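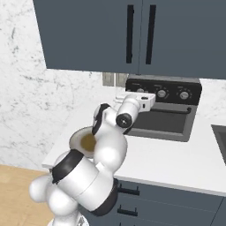

How Much Does a Kitchen Robot Cost? (More Than Your Allowance)

Say your school wants a robot arm to help in the cafeteria kitchen. Great idea! Now somebody has to pay for it. Grown-ups call this part "budgeting." It means arguing with a calculator.

Start with the job. "Help in the kitchen" is too fuzzy. "Turn an oven knob and open the door" is a job you can shop for. A robot that turns knobs may be hopeless at cracking eggs, and you would rather learn that before the eggs.

Next, measure. An arm has to reach the oven, the counter and the drawers, and its elbow needs somewhere to go while it does. Eleni Karagiannis plans kitchens for a company called Dervishi, and she tapes the arm's reach on the floor first. Then she walks around it for a day to see how often she would get bonked.

Then comes the sneaky part: the extras. The arm is one price. The gripper, or hand, is often another price. (Yes, hands can cost extra. Be glad yours were included.) When Dervishi priced a small practice setup, the spare finger pads were $75 and the stand was $884. The stand does nothing but stand.

Don't forget time. Somebody has to teach the robot its job. A lot of teams practice inside a computer first, where a pretend kitchen costs very little to wreck. Dervishi planned 17 days of pretend practice and 2 days with a real oven.

Try it yourself: pick one chore you hate. Write down the exact job, the space it needs, and every extra you can think of. Then show your total to whoever is in charge of money at your house and watch their eyebrows.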